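Releasing an Album with Zollby
Section 2: Preparing and scheduling your release

Complete this section after your artist profile has been approved. You will need final masters and finished cover art. Changing either one after delivery means starting a new release.
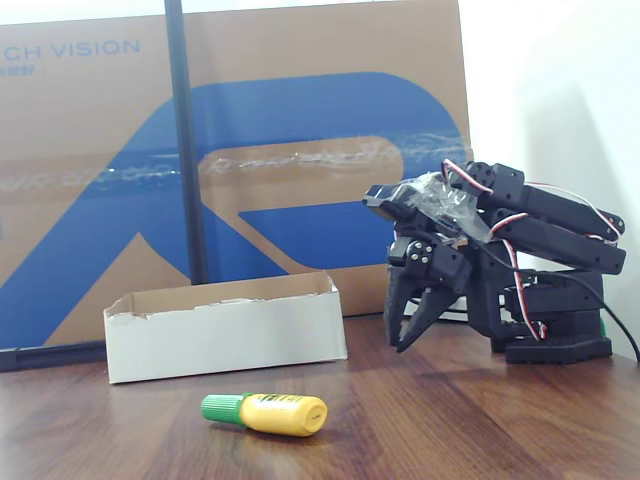 Written by Alfredo Ignacio
Last updated Jul 15, 2026

Before you begin

Export each track as a 24-bit WAV file with no fade added by your mastering software. Name the files by track order, then title. Zollby does not read titles from the file itself, so anything typed there by your studio is ignored.

Creating the release

1. Open Catalog and select New Release.

2. Choose Album. A record with fewer than four tracks must be entered as a single.

3. Type the artist name exactly as it appears on your profile. If the album is by a duo or a band with guest singers, enter the guests at track level and leave them out of this field.

4. Upload the tracks. A gray bar appears next to each file while it is checked. You can keep working on other fields, but do not close the tab.

5. Drag the tracks into order. For a vinyl edition, insert a side break between the last track of side A and the first track of side B.

Note: Side breaks do not affect the streaming version.

6. Add credits. Producers, remixers and songwriters each have a separate field. A dub or instrumental version needs its own credits – they are not copied from the original track.

7. Under Label, pick your imprint from the list. Labels distributed through Murex must also enter their Murex catalog number. 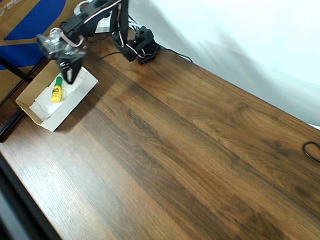

8. Set the release date. Allow at least 20 working days for stores to process the album. Releases planned for January need longer, and the calendar blocks dates that are too close.

9. Choose up to 2 tracks as advance singles. Each one goes live on its own date and joins the album on release day.

10. Enter the album notes. The limit is 500 characters, including spaces. Do not include web links, prices or tour dates.

11. Select Review, correct any field marked in red, then select Deliver.

Caution: Delivery cannot be paused. To withdraw an album after this step, you must file a takedown request, and any pre-saves will be lost.

After delivery

The status changes from Draft to Sent. If it still reads Draft the next morning, sign out, sign back in and deliver again. Pre-save links appear under Promote once the first store has accepted the album.

Physical orders are handled separately – see Section 3.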